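Jar lid threads: how to get old residue out of the grooves?

Posted in Kitchen & Pantry, Stodidville Community Help

I have 4 storage jars with ribbed sides. The fine horizontal grooves hold a sticky film that normal dish soap leaves behind. A sponge rides over the top of the ridges. I do not want to scratch the gloss. What removes it?
rokberg_1610

2 replies

Zuvton
Film in narrow grooves is usually oil that has hardened. Detergent needs contact time.

Mix a paste of baking soda and dish soap, thick enough to stay on a vertical surface. Apply it and wait 30 minutes. Brush along the grooves with a soft nylon toothbrush, never across them. Rinse with warm water and repeat once if the surface still drags under a fingernail.

Avoid steel wool and melamine sponges on anything glossy. Both leave a haze that shows up under a lamp. If the ribbed part is plastic, keep acetone away from it too. Rubbing alcohol is safe on glass, but test a small spot first if there is a painted or printed finish.

Check the work in side light. On a dark glossy surface the reflections make residue hard to judge from the front.

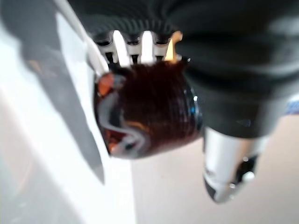

Dark brown ribbed surface, close up. The grooves run across the width.

kruger4
I just put mine in the dishwasher on the hot cycle. Came out OK, 2 of them needed a second run. Take the lids off first or the seals go hard.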